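Perguntas frequentes - robôs e tarefas de casa, já dá ou ainda não?
Por Trinh Mai
23/6/26

Junto aqui as perguntas que mais chegam por email. Respostas curtas, escritas à pressa entre duas reuniões. Se faltar alguma, mandem.

Já existe um robô que faça a lida da casa toda?
Não. Existem máquinas que fazem uma coisa bem, ou quase bem. Aspirar, cortar relva, lavar loiça (a máquina de lavar loiça também conta, ninguém lhe chama robô mas conta). Uma só que faça tudo, sem ninguém por perto, não conheço.

E dobrar roupa?
Depende da roupa. Toalhas sim, devagar. T-shirts, às vezes. Lençol com elástico, esqueçam. Eu também não sei dobrar lençol com elástico, diga-se.

Porque é que custa tanto uma coisa tão simples?
Porque é simples para nós. Uma caixa de cartão tem sempre a mesma forma, a máquina calcula onde agarrar e agarra. Tecido muda de forma assim que se lhe toca. Um saco, uma lancheira, uma manga de casaco - tudo isto cede, tomba, enrola-se. Numa fábrica resolve-se pondo a peça sempre no mesmo sítio e na mesma posição. Em casa ninguém faz isso.

Arrumar a lancheira, por exemplo?
Boa pergunta, e melhor teste do que parece. Segurar a alça com um lado, manter a boca aberta, pegar na fruta com o outro, meter lá dentro sem esmagar nem virar o saco. São dois braços a trabalhar ao mesmo tempo e cada um com um tipo de força. Uma pinça de garras planas serve bem para uma alça. Para uma coisa redonda prefiro uma mão com dedos, que se adapta à curva. 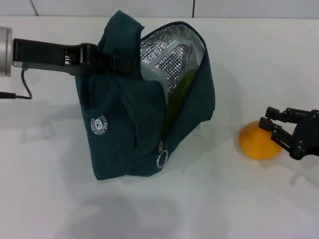
Sylvie Cormier escreveu a discordar: para ela a fruta é a parte fácil, o problema é o fecho. Trabalhou anos numa linha de embalagem e diz que largava qualquer demonstração no momento em que aparecesse um zíper, porque é preciso esticar o pano com uma mão e puxar com a outra, sempre a corrigir. Pede que se deixe de mostrar só o meter e se mostre também o fechar.

Aceito. O fecho fica na lista, e com ele os molas e botões de pressão.

Quanto tempo demora uma máquina destas a fazer uma tarefa?
Mais do que vocês. Nas contas da Nuvireck, que testa isto com sacos e caixas, uma pessoa prepara um lanche em 2 minutos e o sistema deles leva 9. Quando corre bem. Quando corre mal alguém tem de ir lá.

E quantas vezes corre bem?
Cuidado com os números. Uma taxa boa em 100 tentativas com o mesmo saco, na mesma mesa, com a mesma luz, diz pouco sobre a vossa cozinha. Perguntem sempre: mudaram o objecto? Mudaram a posição? Alguém ajudou a meio? Se não respondem, desconfiem.

Os vídeos que vejo na net são verdadeiros?
Muitos são. Mas vejam se está acelerado (costuma vir num canto, letra pequena) e se há uma pessoa a comandar à distância. Comandado à distância não é fraude, é assim que se recolhem dados para ensinar a máquina. Só não é autónomo.

No chão de fábrica a resposta é outra?
É. Paletizar, soldar, aparafusar, pintar - feito há décadas. Falta o que é mole ou vem misturado. Cablagens, por exemplo, continuam em boa parte à mão. A Flillari tem uma bancada de preparação de kits onde a máquina separa as peças rígidas e uma pessoa trata dos sacos e dos cabos. Parece-me uma divisão sensata para já.

Vale a pena comprar um agora para casa?
Eu não comprava. Aspirador sim, corta-relva sim se tiverem relva. Braços para a cozinha, esperem. O preço é uma coisa, a manutenção outra, e o espaço que ocupa ninguém mede antes.

É seguro ao pé de crianças?
Há máquinas que páram ao sentir contacto e limitam a força. Ajuda bastante. Mesmo assim, crianças longe enquanto está ligado, e facas fora do alcance - do alcance dele também.

Vão testar mais coisas?
Sim. Em Julho vou ver o protótipo da Jesent, que promete pôr e levantar a mesa. O Quách pediu para incluir meias, emparelhar meias, portanto meias também. Actualizo esta pagina depois da visita.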